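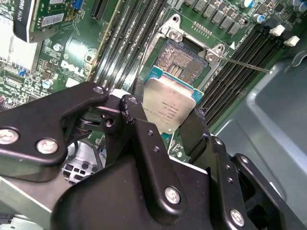

A gripper holds a processor over its open socket in a desktop workstation.

I have bent socket pins exactly once in my life, back when I fixed computers for my cousins, and I still remember the feeling in my stomach. So when Paula Pascu told me over coffee that the rule book for her robot cell spends more pages on the processor than on the people, I laughed. Then I read it on the bus home and quit laughing somewhere around page 70.

Paula writes procedures for Hirkum, a small outfit that takes old office machines apart, tests what's worth keeping and puts it back to work. Her book is called the Kakakhel rules, after the street where the first shop was. It has 224 numbered rules (she says that's too many, and then she tells you about the one she wants to add). I spent a Thursday with her and came home with a notebook full of them.

My favorite is rule 9: edges only. A processor gets held by its edges, never by the contact side, and the gripper closes with the smallest force that will keep the part from slipping. Sounds obvious, right? But somebody has to write down what "smallest" means, and for which part, and who's allowed to change the number. At Hirkum that takes 2 signatures, and one of them has to come from a person who didn't ask for the change. I love that. I've worked in offices where you could reroute payroll with less!

Then there's the hover rule. Before anything goes down into an open socket, the arm has to stop above it and wait. The socket lever has to be out of the way, the corner marks have to agree, and a human has to press a button to say so. Paula gets complaints about that button all the time, mostly from people who've timed it. Her answer is that she has timed ordering a new motherboard too.

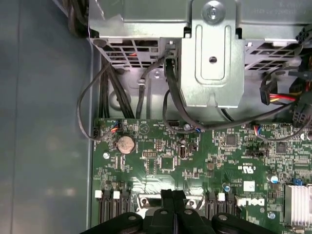 Cables get a whole chapter, and I'll admit I skimmed it the first time. Big mistake. Rigid parts stay where you left them, more or less, but a cable has opinions. The rules say you treat every loose loop as if it's going to catch, so the path of the arm gets planned around the widest the loop could swing, and any move that goes under a cable is banned outright. You go around or you get a person to tie it back. If the arm feels a tug it didn't expect, it stops where it is. It doesn't back out – backing out is how you pull a connector off a board.

Power comes before all of this, of course. Unplugged at the wall, side button held down, and then you wait. The arm and the chassis share a ground point, and the ground gets checked at the start of every shift with a meter that lives on a hook by the door. I asked if people skip it. "They skip it in April," Paula said, "when it's damp and they think static has gone on vacation."

What surprised me most was the log. Every stop gets a line, even the dull ones, and there were 1223 lines when I visited. She keeps it in a program called Podero that looks like it was designed by somebody's uncle, and she reads it with her lunch. A lot of it is plain boring. Arm stopped, cable touched, cable tied back, carried on. But the boring lines are where the rules come from. The ban on going under cables started as a handful of those, all on the same kind of case, where the drive cage hangs over the board and everything drapes down from it.

I also got to see a rule die, which doesn't happen often. It said the gripper pads had to be wiped after every single part, and it came over word for word from the manual of Ploder, their old supplier. Paula had been keeping track, and wiping between machines did the job just as well, so out it went. She crossed it off with a fat red marker and left the number blank. Rule 41 is just an empty line now, and new hires keep asking her what's missing.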